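Missing on the Low Side: A Study of Short Putts on a Sloping Practice Green

Project report by Grímur Laxdal
Supervisor: Makis Triantafyllou
Erkby College, Sport Studies, January 2025

8 shares
7 comments

Introduction

When I came to Erkby to study, I had played golf for several years, but always on flat courses near the sea. The greens at Timcombe, where our college has its agreement for practice, are on the side of a hill, and in my first months there I missed many putts which I would have called easy at home. Almost all of them missed in the same way. The ball rolled past the hole on the lower side, and older members told me that I had missed on "the amateur side". I heard this expression so often that I began to wonder if it was true. Do amateur players really miss more on the low side than on the high side? And if they do, can they improve it by a simple change in how they look at the putt before they hit it?

These two questions are the subject of my report. The project was done on the practice green at Timcombe, with members and visitors who agreed to take part. I am thankful to them for their patience, especially on the mornings when the wind came up the valley.

Background

For readers who do not play golf, I will explain a few words. A putt on a slope does not travel in a straight line. It bends towards the lower ground, and this bend is called the break. The player has to choose a point above the hole and start the ball in that direction. If the player chooses too little break, or hits the ball too softly, it will pass below the hole. This is the low side. If the player chooses too much break, or hits too firmly, it will pass above, on the high side.

Many coaching books say that the high side is the better miss, for the reason that a ball above the hole can still fall towards it while it slows down. A ball that is already below cannot come back. I agree with this from my own play, but I did not want to start the project by assuming that a high miss is a good thing. A missed putt counts as one stroke in both cases. I was interested in the direction of the miss because it tells us what the player believed about the slope.

There is also the question of where to stand. Most club players read a putt from behind the ball only. Professional players often walk around the hole and look from the low side as well, as the slope is easier to see when one looks up at it. In our teaching sessions Makis Triantafyllou always asked us to do this, but when I asked the members at Timcombe, most of them said that they did not do it in a normal round, and the usual reason was that they did not want to keep the others waiting.

Method

In total 70 players took part, with a wide range of handicaps. I used eight places on the practice green, each marked with a small dot of chalk, all at the same distance from the hole. Some places gave a break from left to right, some from right to left, and two of them were almost straight, so that the players could not guess what I was testing. Each player used his or her own putter. The balls were all the same type, Stullier, bought new for the project, so that an old or damaged ball would not change the result.

Each player did two rounds of putts. In the first round they read the putt as they normally do. In the second round I asked them to walk to the low side of the hole, stop there, look at the ball and then return. I did not tell them why. After each putt I wrote one letter in the record sheet: H for holed, L for a low miss and U for a high (upper) miss. A ball that stopped short of the hole was given an S in addition to the letter for its side. Not all players finished all their putts. A few had a tee time to catch, and one had pain in his knee. I kept the putts they had made and did not replace the others. At the end I had 2465 putts in the record.

The record sheet was made from the one we use in our course, which we call the Noguchi sheet. It has one line for each putt and a small circle where the observer can mark the side of the miss with a pencil. I found it very practical in bad weather, because a pencil continues to write on damp paper when a pen does not.
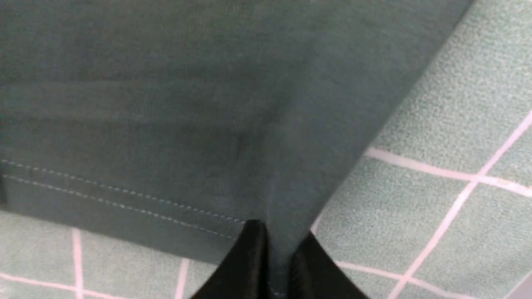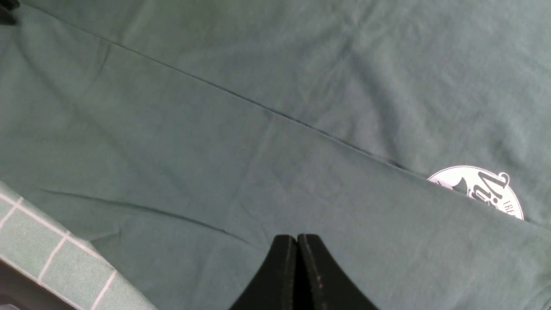
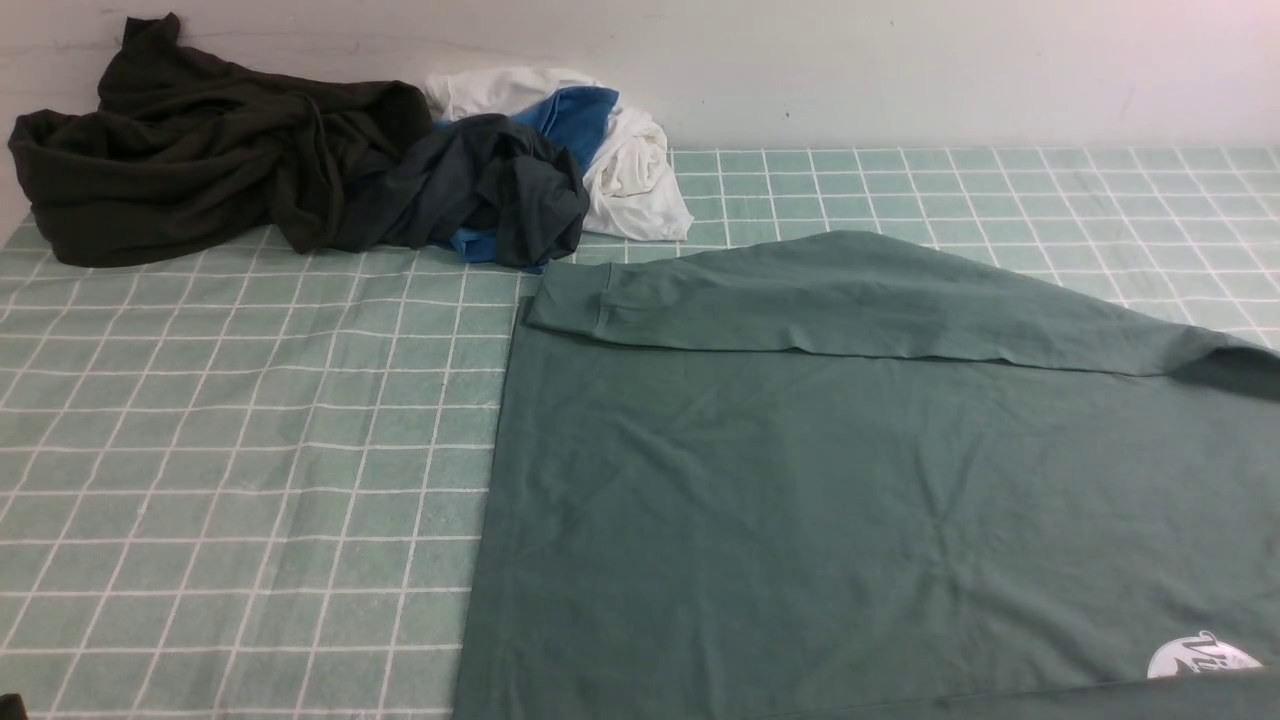
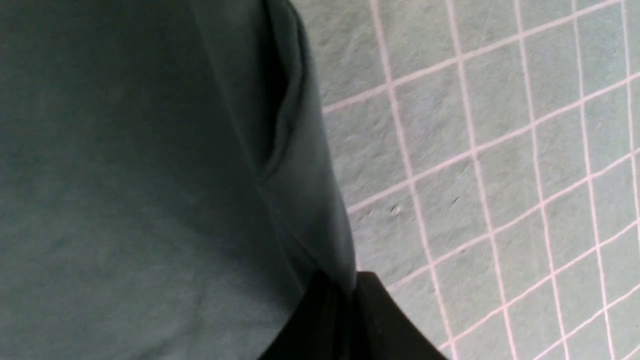

Before any player came, I had to know the slope of the green itself. I did this with a level and a straight board, starting from the hole and moving outwards in rows. The work took longer than I had planned – the first attempt had to be thrown away when I discovered that the board was bent. For the second attempt I laid strings across the grass to make squares, much like the thin white lines on the green mat in the third picture, and took a reading at every crossing. From these readings I drew a map with arrows that show the direction of the fall. The greenkeepers had told me that the green falls evenly from the clubhouse side to the car park side, and in general this was correct. But there was a low ridge behind the hole, and the map showed that two of my first positions were on the wrong part of it. A ball from there would bend one way and then the other, and I would not have known what to call a low miss. I moved both positions before I began with the players.

Results

In the first round, low misses were clearly more common than high misses. This was the case for nearly every group, and it did not matter much if the putt broke to the left or to the right. Right-handed players missed low a little more often when the ball broke to the right, which agrees with what the coaches say, but the difference was too small for me to be confident about it.

In the second round, after the walk to the low side, there were fewer low misses and more high misses. This was the strongest result in the project. The number of holed putts also rose, but less than I had hoped. It seems that many players saw more slope from the new position and then gave the putt too much break. Several of them said this aloud while the ball was still rolling.

The players with low handicaps changed very little between the two rounds. When I spoke with them afterwards, I learned that many already look from the low side with their eyes while they walk to the ball, without stopping. The players with high handicaps changed most. For the middle group the results were mixed, and I could not find a pattern that I trust.

The letter S gave me something I had not expected. A large part of the low misses were also short. This means that I cannot say that a low miss always comes from a wrong reading of the slope. A player may read the break correctly and then hit the ball without enough speed, and the ball will bend too much as it slows.

Discussion

My answer to the first question is yes. The players in this study missed more on the low side when they used their normal routine. To the second question my answer is more careful. A look from the low side changes the reading, but a changed reading is not the same as a correct one. I believe that a player who did this for a whole season would learn to adjust, but my project cannot show it. I met most of the players once only.

There is also a problem with the order of the rounds. Every player did the normal round first and the low side round second, so by the second round they already knew the green. Part of the improvement must come from this. Makis Triantafyllou pointed it out when I showed him my plan, and he suggested that half of the players should do the rounds in the opposite order. I did not follow his advice, as I was afraid that the players would continue to walk to the low side out of habit. Now I think he was right.

The weather is a smaller problem. Most of the putts were recorded in December, when the grass at Timcombe is slow and the greenkeepers do not cut it so short. On a slow green the ball is hit harder and breaks less. In summer the same slopes would be much more difficult, and I would expect the low misses to be even more frequent.

Finally, I did not measure how long each player took. Slow play is the main argument against walking around the hole, and it was the first thing that the club captain asked me when I presented the results in the members' room. I could only tell him that it felt short. A student who wants to continue this work should bring a stopwatch.

Suggestions for further work

The speed of the putt should be recorded separately from the line. This could be done in a simple way by noting how far the ball rolls after it passes the hole. I would also like to see the test repeated on the seventh green of the course, which has a steeper fall than the practice green and is known by the members for its three-putts. The club has agreed in principle, provided that it is done early in the morning, before the first groups arrive.

The map of the practice green and the completed sheets are kept in the Sport Studies office at Erkby. The map can be borrowed, but please carry it in the tube, since the paper has begun to tear along one side.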